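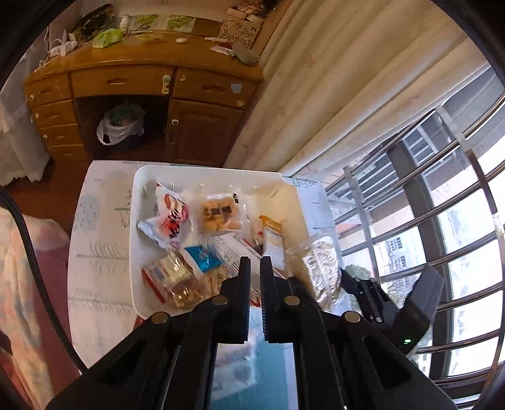 A white tray of packaged snacks, baked things and crackers or biscuits among them, on a printed cloth.

The Snack Tray and the Art of Having Something In
By Elsa Myklebust

March 10, 2018

My grandmother had a drawer. It was the second one down, under the tablecloths, and it stuck in damp weather so that you had to pull with both hands, which meant everyone in the house knew when you were in it. Inside were biscuits in paper, a few hard candies gone soft at the edges, and usually one packet of something truly good that she had pushed to the back and believed was hidden. I have been trying to recreate that drawer in every apartment I have ever lived in, and I have failed in all of them, mostly because I kept putting the snacks in a cupboard and forgetting they were there.

What finally worked was a tray. I borrowed the idea from Ayantu Tefera, who runs a small guesthouse up the hill from me and has had more opportunity than most of us to watch people be hungry between meals. She keeps a tray out in every bedroom and another downstairs, and when I asked her what went on them she laughed and said whatever was in the shop and came in its own wrapper. Then she talked for most of an hour, and I wrote on the back of a receipt until I ran out of receipt.

Her first rule is that the sides should be raised. She had started with a flat wooden board because it looked handsome, and the first guest to reach for a cookie sent half the selection under the bed. A tray with walls lets you pile things up a bit, and a pile is friendlier than a row. People hesitate to spoil a row. They will rummage in a pile quite happily, and rummaging is half the pleasure (my grandmother would have agreed, as long as she didn't catch you at it).

The cloth underneath matters more than I expected. I had always thought of a tablecloth as something for dinner, but a plain wood table with a tray on it looks as though somebody put the shopping down and got distracted. Lay a white cloth under it, with a little pattern in pale blue or whatever you have, and the same packets look as if they were meant for you. It catches the crumbs, too, and you can carry the whole thing to the window and shake it out.

Then there is the question of what to buy. Ayantu likes a mixture of see-through bags and printed ones. "You want to see some of it," she told me, "and you want to wonder about some of it." Small round buns and golden cookies do well in clear packaging, where they more or less sell themselves. A narrow bright packet standing up gives the eye somewhere to go. And she always adds one big bag of crackers, leaning against the side, for the people who say they aren't really hungry.

I took all this home and set up my own tray on the low table next to the bed in the spare room, where my friend Evangelia Psarras was coming to stay for a few nights. She is a polite guest, the kind who would rather lie awake with her stomach growling than open somebody else's refrigerator. On the first morning there were two wrappers folded neatly into a corner of the tray, and on the second there were five, not folded at all. I took it as the nicest compliment I had been paid all winter.

Not everybody is convinced. Paavo Oksanen, my neighbor, thinks food in a bedroom is the beginning of the end, and he has told me so over the fence more than once. He keeps his crackers in a tin with a lid so tight that I have seen him take a spoon handle to it. I will grant him that packets go stale once they are opened, and that crumbs in bedding are a misery. My answer is to buy small. A little packet gets finished in one go, and the big bag can be closed with a clothespin.

The other thing to stay on top of is the empties. A tray collects them quickly, and a crumpled wrapper with nothing in it looks so much like a crumpled wrapper with something in it that you can be disappointed three times before breakfast. I go through mine in the evening when I draw the curtains, take out whatever is finished, bring the older packets to the front and tuck the new ones behind. It takes no time at all, and I find I look forward to it.

As for cost, I spend less than I feared. My last round of shopping was for up to 200 grams of each thing, and it kept the tray full through two sets of visitors and a long rainy stretch with only me in the house. Ayantu is already planning hers for May, when the guesthouse fills up again and the walkers come down off the hill wanting salt. She says she may need a bigger tray. I have been looking at bigger trays myself, though I would have to move the lamp.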